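Little kitchen corner, finally

3 January 2020

Ok quick one, I have bread rising and a phone at 2 percent.

So the table. I've been going on about the table since May and it's finally in use. Cooking on a table top and not at a proper stove, I know, I know. My mother has opinions. But the rental stove has one burner that works and it's the tiny one, so.

Rules I made for myself. Everything plugs in or lives within arm's reach. Nothing under the table becuase I kick it. Toaster to the back left, that's the breakfast end. Cooktop dead center. Seasonings behind and to the right so my sleeve doesn't go through them. Did that twice. Cumin everywhere, I was finding it for weeks.

Selma Petkov came by to "help" and moved the whole lot to the other side, then moved it back. Thanks Selma. She did talk me out of the Radent rack, more than 70 dollars for a thing that holds jars. Would have hated it by now.

Black cloth on the wall was the cheap fix for the wall. Wanted to iron it first. Didn't. Foam letters went up after, and they make me happy every time I walk in with my coffee, bubble letters in candy colors, very grown up.
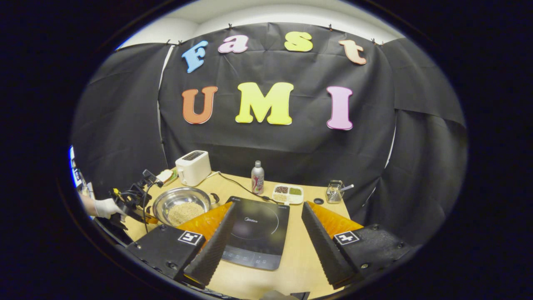
Still not sorted: the cord. It runs across the table toward the toaster and I don't love it. A clip maybe? Or turn the cooktop around, but then the controls are at the back and that's dumb. If anyone has a tidy way to do this pls comment.

The sectioned tray stays though. Best thing on there. I used to keep spices in the bags they came in, with pegs, and half of them ended up on the floor. Now I just pinch and go.

Next is a hook for the towel, and a lid for the steel bowl, if anyone sells one in that size. Selma says use a plate. Fine, a plate.

Ok bread. Bye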